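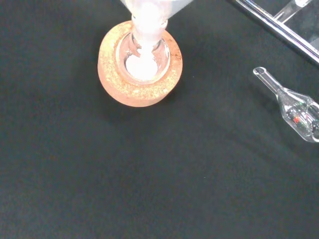
## Wondik: local crime news corpus

Wondik is 700 police and court stories from small-town papers, tagged by hand for who said what: police, witness, lawyer or reporter. I love how much the tags bring out!

- **Papers:** 17
- **Format:** JSON Lines, one story per line
- **Test split:** 87 stories

Names of suspects never charged are masked. Run `wondik check` before training.

Questions and fixes go to Kavitha Nambiar, and yes, tiny ones are welcome!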